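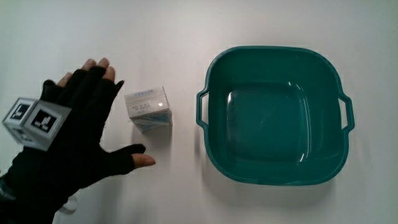 Sorting small cartons into a basin goes faster when the table is laid out before the first carton is picked up. The method below is for one person working at one table with light, closed cartons. Keep the surface bare except for the work itself. A plain white tabletop with the carton near the middle and a teal plastic basin on the right gives a short reach and a clear drop point, and a basin in a strong color is easy to find without looking up. Gloves that leave the fingertips bare are a good choice for this job, as thin carton edges are hard to feel through fabric.

Setting up

Wipe the tabletop and let it dry. Place the basin on the side you will move toward, with a hand's width of clear surface between its rim and the table edge. Set incoming stock on a cart or shelf behind you - stacks on the table creep into the work area.

Our Liden basins take 16 cartons in a single layer. Check your own before starting and write the number on a strip of tape on the rim.

Moving a carton

1. Put one carton in the middle of the table, label up.
2. Check the flaps and corners. Crushed cartons go back to the cart.
3. Open the hand wide, palm down, and bring it in low.
4. Grip the two long sides between thumb and fingertips. Do not press on the top panel.
5. Lift just clear of the basin rim, move across and lower the carton to the bottom. Do not drop it.
6. Fill from the far side of the basin toward you.

When the layer is full, swap the basin for an empty one and log the count. A shift at the Temach bench usually comes to around 621 cartons.

If cartons tip over in the basin, lay them flat and recount the capacity. Sipho Zwane keeps the current carton sizes on the sheet by the bench.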